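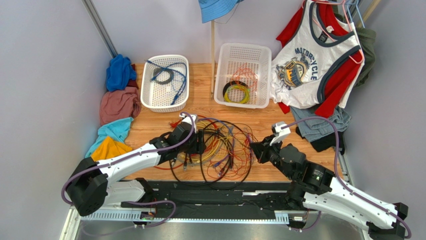 Yufang Wei first logged the fault in February as a gripper timeout, and for most of a month that was how the Kimlow maintenance group treated it. The cell runs two arms on a shared base rail, and its assigned task is cable sorting: strands are pulled from a mixed heap and coiled into baskets toward the back wall. Each arm also carries a cable of its own, the purple one arching over the white shell from base to wrist, and it was this cable on the right arm that had failed.

"The gripper would close, report position, then drop off the bus," Wei says. "It came back on its own within 2 seconds, so the supervisor software classed it as a recoverable timeout and carried on." The log held 406 of these entries before anyone sorted them by joint angle. Almost all fell inside a narrow band of wrist rotation, with the arm at long reach.

Tatiana Vlček, who reviews incidents for the Villness site, was called in after the sixteenth shift of the trial, when the right gripper lost communication while holding a cord that the left arm was also pulling. The left arm kept moving. The cord came under load and the right wrist was dragged out of position until a torque limit tripped.

"The torque limit is a last resort," Vlček says. "The coordination layer, Kalia, should have stopped both arms as soon as one went silent. It had been set to tolerate a dropout of up to 260 milliseconds, and the timer restarted every time a partial packet arrived. With an intermittent conductor you get plenty of partial packets."

The cable was cut open on the bench. Wei found a broken strand in the data pair near the wrist clamp, with the jacket intact. He attributes it to the clamp having been fitted too close to the joint, leaving too little slack for full rotation. The left arm's clamp had been fitted further back and its cable tested clean.

No one was inside the guarding at the time. Vlček still graded the event as a safety matter. "A technician reaching in to clear a snag would have assumed a silent arm meant a stopped cell. Under that configuration it didn't."

Both clamps have been moved, and the timer now counts from the last complete packet. A dropout on either arm halts the pair and requires a manual reset at the panel. Wei has asked the integrator, Jiang, for a rated bend radius at the wrist, which was missing from the installation drawings. He was still waiting for it when we spoke.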